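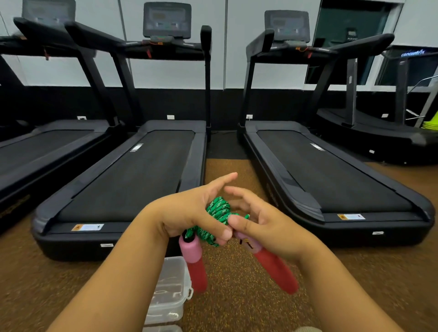

A green jump rope, wound up by hand.

Small PCs should ship with memory

Penden put its new mini PC on sale in January, and once again the box comes without memory or a drive. I think that has to stop. I bought one, then spent three evenings comparing modules, and the first pair I picked would not boot.

Teun Prins argued here that buyers like the choice. Some do. Most of the people I build for want to plug the thing in and get on with their work.

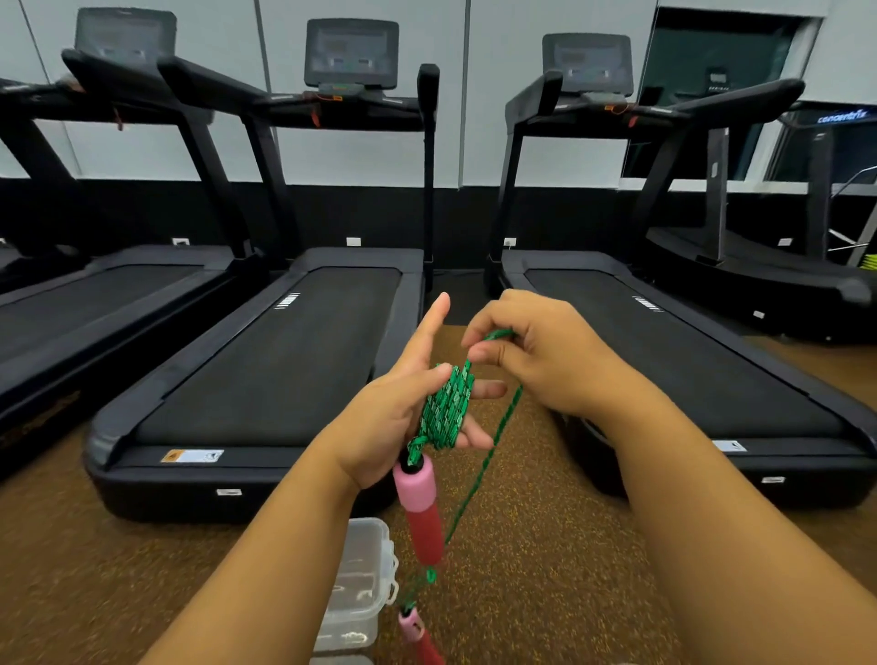 What it costs

Van Rooij sells the same board fitted with memory and a 120 GB drive, tested before it leaves the shop. It costs a little more and I would pay it. Penden could offer both versions and let us decide at the till.

Qistina Khoo
February 25, 2018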